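Daswood Street Closures Working Group
Minutes, August 26, 2026
Taken by me, Macario Becerra, since it's my turn again

We got going a few minutes late while people found chairs. Ekkachai Yimyam ran the meeting. The February minutes were approved with one fix - I had the Mirkley Avenue detour going the wrong way, sorry to everybody on Mirkley.

1. Harvest Run and street fair closures
Most of the evening went here. Huttunen Street will be closed from the library down to the river for the whole weekend, and Mirkley Avenue closes on race morning only. The organizers expect over 3,000 people, so I was glad to hear the cross street at the post office stays open for cars (it didn't last time, and I sat there with melting groceries). Ekkachai showed the map and we argued for a while over whether the barricades should go before or after the bakery driveway. After! The bakery needs its deliveries. Agreed with one vote against.

2. Shuttle from the Furport lot
The Furport park-and-ride has 200 spaces and we get all of them for the weekend. Two shuttles will loop between the lot and the library. I asked if they could run past the end of the fair, because last year I watched people walk back in the dark along the shoulder. The bus company will do one extra hour for free and wants to be paid for anything beyond that. We took the free hour. Ekkachai will ask what a second one costs. 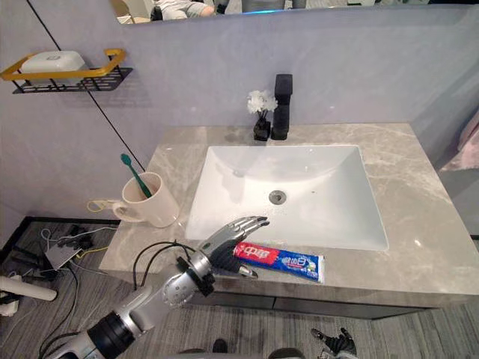
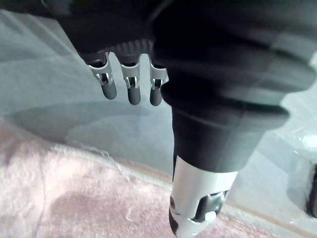 Sink and faucet in the first photo, fingers of the robotic hand in the second.

3. Bikes
We have 55 bike parking spots promised so far and we'd like 80. The church has racks it can lend, and I said I'd haul them over in my truck if somebody helps me lift. Still no decision on where they go. I like the corner by the bank, but the fire department wants that clear, so we're looking at the side lawn of the library instead. There was also a long back and forth about riding through the closed part of Huttunen Street. We ended up with walk your bike during fair hours, ride all you want before and after.

4. Residents inside the closure
Folks who live on the closed blocks will get a windshield pass in the mail. A neighbor asked about her home health aide, who drives in twice a day - good question, and we hadn't thought of it. Each household can now ask for a second pass. Ekkachai will change the letter before it goes to the printer.

5. Signs
The "no parking" signs go up three days ahead. I want bigger letters. Everyone wants bigger letters, so that was quick.

To do
Ekkachai: second shuttle hour, resident letter, new map with the bakery driveway open
Me: bike racks, sign proof, call the library about the lawn

We wrapped up with the coffee gone and the map still taped to the wall. Next meeting is in the same room, and Ekkachai will email the date.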